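## 3. Cell Setup and Upkeep

The laundry cell is the smaller of the two cells used in this work. It consists of one white front-loading washing machine, one plastic basket, and a two-arm robot named Pinda that moves clothing between them. The cell was in regular use until July 2022, and the procedures below are the ones in force at that date. Figure 1 gives a view from the head camera (a) and a view from a wrist camera (b), with the basket at the machine in both.

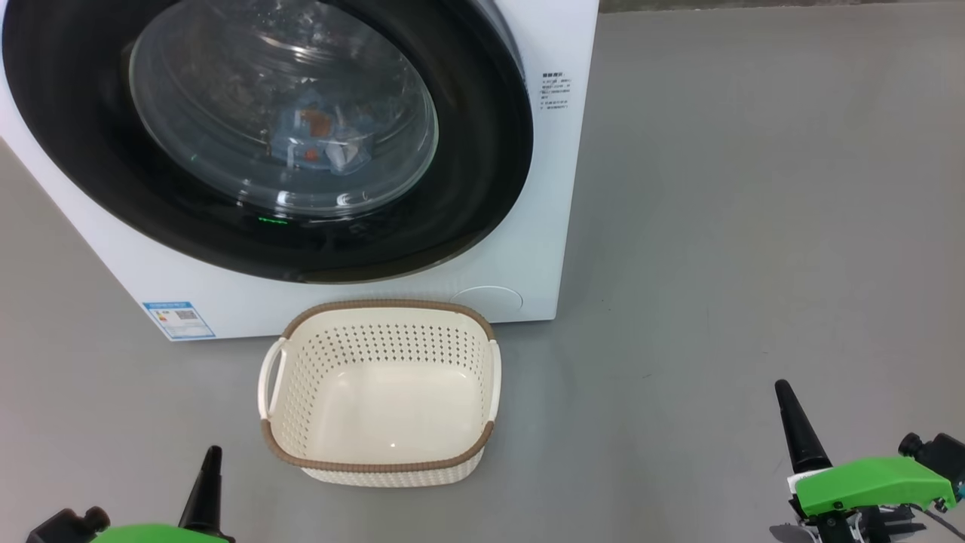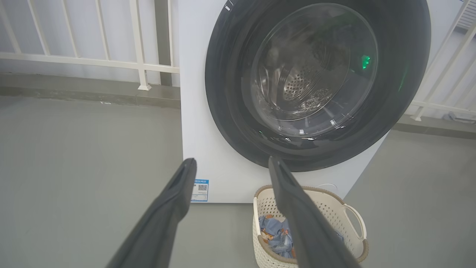
**Figure 1.** The laundry cell. (a) Head camera: the basket is empty and the bundle is in the drum. (b) Wrist camera: the light blue bundle is in the basket, with the gripper fingers in the foreground.

### 3.1 Layout and Reference Points

The washer is treated as the fixed body of the cell. All taught positions are stored relative to the center of its door, and the robot base is located against the machine at the start of each day. An earlier layout used marks on the floor as the reference. It was dropped after the washer was found to shift during high-speed spin cycles, which left the floor marks correct and the door positions wrong.

The basket is placed directly in front of the machine, under the door. Its position is not taught. It is estimated before each transfer from the head camera by fitting a rectangle to the rim. The rim is darker than the cream-colored walls, and the fit depends mainly on that contrast. The perforated walls are masked out. In early tests the rows of small openings produced false edges, and the estimated basket center jumped between successive frames.

The door window is curved and returns bright reflections. Depth readings inside the door ring are therefore discarded, and the drum opening is modeled as a fixed cylinder whose axis is set during calibration. The color image through the glass is still used for a coarse check of whether the drum holds clothing. A green point of light seen at the door is masked by color, as it was at first taken for part of a garment in the segmentation step.

The label on the lower front of the cabinet serves as a secondary reference. It has sharp printed edges and includes a QR code, which is used only for its corner geometry. The content of the code is not read. If a finger covers part of the label, the corner fit is rejected and the last accepted value is kept.

### 3.2 Grippers

Each arm carries a two-finger gripper. The fingers are long and taper toward the tip, so that they can enter a bundle without pushing it against the back of the drum. The contact faces are lined with Feltura, a replaceable friction pad bonded to the finger with a thin adhesive film. Pads are changed in pairs. A new pad against a worn one causes the cloth to roll toward the worn side as the gripper closes, and the grasp is then lost during the lift.

Pad wear is checked by a pull test. The gripper closes on a folded cotton strip at the working force, and the strip is drawn out along the finger axis with a hand-held gauge. A pair is replaced when the reading falls under 60 percent of the value recorded when the pads were new. Over the period reported here the cell completed 1,216 transfers, where a transfer is the movement of one bundle from drum to basket or from basket to drum. The first set of pads was taken out of service after 975 transfers. Wear was concentrated near the tips, and the inner half of each pad was still usable.

The steps for a pad change are as follows:

1. Move both arms to the service pose and cut power to the gripper motors.
2. Open the fingers by hand to the mechanical stop.
3. Peel the old pad from the tip toward the base.
4. Remove the remaining adhesive with a plastic scraper and wipe the finger with alcohol.
5. Seat the new pad against the base shoulder and press it down along its full length.
6. Leave the gripper closed on a flat spacer for 50 minutes.
7. Restore power, home the gripper, and repeat the pull test.

Step 6 was added after two pads slid forward during use. In both cases the adhesive had been loaded as soon as the pad was fitted. Metal scrapers were also tried and left burrs on the finger surface that later cut into the new pad.

### 3.3 Wrist Camera Calibration

The wrist camera sees the fingers of its own gripper in the lower part of the image. These regions are stored as a mask for a set of finger openings, and the mask is interpolated between them. The mask has to be rebuilt whenever a finger is removed, even if it is returned to the same mount. A finger seated slightly off its previous angle leaves a thin strip outside the mask, and that strip is then reported as an obstacle between the gripper and the basket.

Hand-eye calibration is run with the Trevon board, a rigid target held in a bracket over the door opening. The arm visits a fixed series of poses and the transform is solved by least squares. Calibration is accepted when every pose reprojects within tolerance. One bad pose fails the whole run. We tested a version that removed the worst pose and solved again, but it tended to hide a loose camera screw, and the arm would drift out of tolerance within a few hours of work.

Lighting is the main source of variation between runs. The cell stands on a smooth gray floor next to white railings, and the background beyond them can be bright enough to saturate the image. Exposure is set from a window placed on the cabinet front instead of from the full image. This keeps the basket and the clothing in range and lets the background clip.

### 3.4 Faults and Repairs

Three faults accounted for most of the lost time.

**Cable fatigue at the wrist.** The gripper signal cable failed inside its jacket at the last clamp before the gripper. The fault first appeared as dropped position readings at one wrist angle. The cable was replaced, the clamp was moved farther from the joint, and a longer loop was left between them. The loop must not hang into the camera view, which limits how much slack can be given.

**Slipping drum reference.** Grasps inside the drum began to land low after the washer was pushed back during cleaning. Its front feet had been raised on one side and the cabinet was no longer level. The feet were reset, and a level check across the cabinet was added to the daily start.

**Arm contact with the basket handle.** On the approach to the rim, the lower link struck a handle and dragged the basket away from the machine. The collision model had represented the basket as a plain box. Both handles are now included as separate volumes, and the approach is planned from above the rim.

The filter behind the round cover at the lower front of the washer is cleaned by hand with the robot powered down. The basket must first be moved clear, as it blocks access to the cover from the front. After cleaning, the cover is turned until it sits flush and the label reference is checked again.

### 3.5 Service Log

Service entries are kept in Lie, a plain-text log stored with the calibration files. Each entry records the part touched, the transfer count at the time, the result of the pull test if one was made, and the name of the active calibration. Free text is allowed but is limited to one line. Entries cannot be edited after the next transfer has started. Corrections are made as new entries that point to the earlier one.

The log is read by the start-up routine. If the latest entry names a finger, a camera, or a wrist cable and no later calibration is recorded, the robot stays in the service pose until one has been run.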